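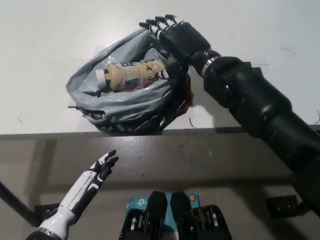
Orathai Mahawong writes that she still puts the bottles in first and has never had one leak, but that she ties the bag before it leaves the table. Her other questions are answered further down with everyone else's.

Packing your collection bag: questions and answers

Which bag should I use?
Any plastic carrier that will stand being lifted by the handles. Thin ones are fine for a single bottle. For anything heavier, use two, one inside the other.

How do I get a bottle in without the bag closing up?
Put the bag on a table and roll the rim down a little so the mouth stays open. Lay the bottle in on its side, then pull the rim back up.

Upright or on its side?
On its side for a part-filled bag. Upright only if the bag is full enough to hold it there. Either way, check the cap is tight first.

Can I send a bottle that has been opened?
Yes, if the cap still screws down properly. Flip-tops need tape. Pump bottles are not accepted at the Inthanon Road desk - take those to Zirkell.

Do I leave the label on?
Please do. We sort by what the label says, and an unlabelled bottle goes to waste.

Is there a weight limit?
2000 grams a bag. We do weigh them.

What can go in with a bottle?
Cloths, sponges and sealed packets. No glass and no food.

When can I drop off?
From 11 in the morning until the desk closes at four. There are no drop-offs in October while the store is being repainted.

Who do I ask if my bag was turned away?
Poonam Sisodia at the desk, extension 141. Have your slip number ready.

Page last changed 03/03/2022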